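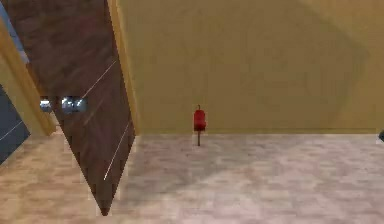

Participación y representación en el Consejo Municipal de Flurholm
Informe final de proyecto. Asignatura: Instituciones Políticas Locales
Entregado el 6 de agosto de 2022

1. Objeto del trabajo

El presente informe examina el procedimiento por el que los distritos de Flurholm eligen a sus portavoces ante el Consejo Municipal, así como el grado en que dicho procedimiento refleja la composición de la población. El estudio se limita a dos distritos, Tosesdale y Kesach, cuyo reglamento interno fue modificado en diciembre con el fin de abrir la votación a los residentes sin ciudadanía.

2. Metodología

Se distribuyeron 400 cuestionarios en ambos distritos, de los cuales se recibieron 196 debidamente cumplimentados. La encuesta se completó con 8 entrevistas a antiguos portavoces y a personal administrativo, realizadas conforme al guion que figura en el anexo A. Se consultaron asimismo las actas del Consejo depositadas en el archivo de la calle Sedgwick. No fue posible acceder a las actas de las sesiones cerradas.

3. Resultados

El censo electoral de Tosesdale asciende a 2.100 personas tras la reforma. La mayoría de los encuestados de este distrito declaró conocer la fecha de la elección, pero muy pocos supieron indicar las competencias del portavoz. En Kesach se observó lo contrario: los encuestados identificaban con precisión las funciones del cargo y, en cambio, desconocían el plazo de inscripción.

Los entrevistados coincidieron en que la figura del portavoz carece de voto en materia presupuestaria, lo que a su juicio reduce el interés por presentar candidaturas. Dos de ellos señalaron además que las convocatorias se publican en un solo idioma.

4. Limitaciones

La muestra no es aleatoria. Los cuestionarios se entregaron en dependencias públicas, por lo que las personas que no acuden a ellas quedan infrarrepresentadas. Los datos de Kesach deben leerse con especial cautela.

5. Propuestas

Se recomienda publicar las convocatorias en todas las lenguas de uso habitual en cada distrito y ampliar el plazo de inscripción. Se propone igualmente que el Consejo difunda, junto con la convocatoria, una relación de las competencias del portavoz.

Anexo A: guion de entrevista
Anexo B: modelo de cuestionario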